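Sat 11 April
Notebook, Jerbridge room, sofa tidying task

Continued with the comparison from March: same policy, two ways to choose the grasp. Method A takes the grasp from the top camera only. Method B (the one Munow proposed) adds a second look from the wrist before the fingers close. I changed nothing in the controller, only the grasp selection.

Thin and soft objects are still the difficult class. With A the fingers often push the book into the seat and the pages bend. With B the arm tilts the wrist first and takes the book near one side. It is slower, but I lost the book only in two trials today, against four with A. The sets had equal length, so I think this comparison is fair.
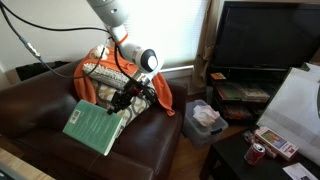

Kalniņš

The green paperback was the test object for all book trials. Leather is a bad background for us: it is glossy, and in the afternoon the light from the window gives false edges in the depth image. I masked the seat by hand in three trials and marked them in the log. Please do not mix them with the others.

Also to note: the wrist look sometimes chose the keyboard when I asked for the book. I suspect the prompt, because the Meltell labels write "flat object" for both. Will relabel and repeat.

Cable at the gripper: at large tilt it pulls a little, and I feel it in the force signal as a slow drift. I subtracted the offset before each trial – not a nice solution, but the drift stayed small.

Open: does B still win if A gets the same extra time? I did not test this. Next session I start with this, then the orange garment.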